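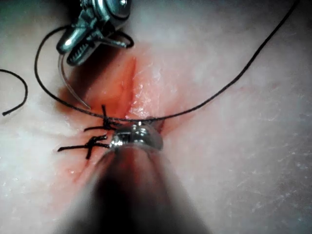
Two stitches tied on the Sodent pad, needle in the driver.

Sodent suture pad: review for robot use
Posted by Joelle Yammine, 6 May 2022

The Sodent pad is sold for hand practice. I bought one as a test surface for the two-arm suturing build at the Buthelezi shared workshop, where the question was whether it would hold up under instruments that have no sense of how hard they are pulling. It mostly does. The price is $89 for the pad and base tray, and replacement pads are $40.

Setup

The tray has four screw holes, none of which matched our bench plate. Quyên Bùi drilled an adapter from scrap aluminium. If you don't have a drill press, double-sided tape holds for light work but creeps when a thread is pulled sideways.

Both arms run Lernent instrument adapters, one of them carrying the needle driver. The arms were already calibrated to each other before the pad arrived. If yours are not, fix that first. A small offset between the two tips matters much more here than it does when moving blocks.

Surface and colour

The surface is pale and matte with a faint mottle. Under the wrist camera this is mostly good. Black thread stands out well, and so do the knots and cut tails. The red tint around the incision gives the edge finder something to work with, although the stain fades out gradually and our threshold had to be set by hand.

Two problems. The bright side of the pad washes out under a single lamp, and the fine scratches in the surface then start to disappear. Also, one lip of the incision throws a glossy highlight that our segmentation read as metal. A diffuser over the lamp reduced both. Lurdes Teixeira has since added a mask for the instrument tips, so that the polished ends are ignored when they sit over the cut.

Needle entry and tearing

Entry force is consistent across the pad. A curved needle follows its arc without much drag, provided the driver rotates about the centre of the curve. When we translated the wrist instead, the hole stretched and stayed stretched.

The pad tolerates overtightening better than I expected. Of 19 stitches placed in the first session, 3 pulled through the edge, all of them placed too close to the lip. That is a planning fault and I don't hold it against the pad. Reusing the same incision is another matter — once the holes are close together the material between them splits.

Thread

The tray comes with no thread. We use black Kokov, which is stiff enough to keep an open loop while the second instrument reaches for it. Cut tails end up all over the surface and the tracker will happily follow a loose piece as if it were the working strand. Clear them between runs with tweezers. Compressed air just moves them under the tray.

Complaints

The tray holes should be on a standard spacing. The instruction sheet covers hand use only and gives no thickness for the pad, so we measured it ourselves for the collision model. The refill pads vary slightly in colour, and any fixed colour threshold will need checking after each change.

Verdict

Suitable for a home or workshop build if you are past pick-and-place and have two working arms. For a single arm it is poor value, and a sheet of craft silicone will do for needle passes. I have ordered a second refill.

Related
Lernent instrument adapters, six months on
Cable tension on small wrists: notes by Nhàn Tạ
Bench plates and hole spacing
Cheap diffusers for close-up cameras

Contact | © 2022 Joelle Yammine | Back to top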